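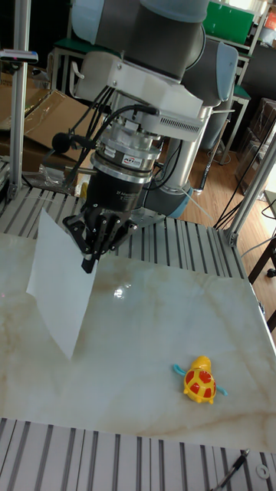 The last mill in Dundier that makes paper from cotton rags stands so close to the river that in November the water comes up to the second step. The firm is called Muser and it sells 842 sheets in a good week, most of them to bookbinders and to people who paint with watercolours.

I went there expecting silence. Instead there is the beater, a long tub with a heavy roller, and it works from six in the morning until the rags have become something like thin porridge. You have to shout beside it. After the beater comes the vat, then the press, then the loft, where the sheets hang for as long as the weather asks.

A sheet of their heaviest paper, the Clamilix, costs more than my lunch did – and my lunch was not cheap. Still, the order book was full until spring. A binder from the next valley had asked for 317 sheets, all with the rough edge left on.

In the shop I bought two sheets and a small notebook. I have not yet dared to write in it.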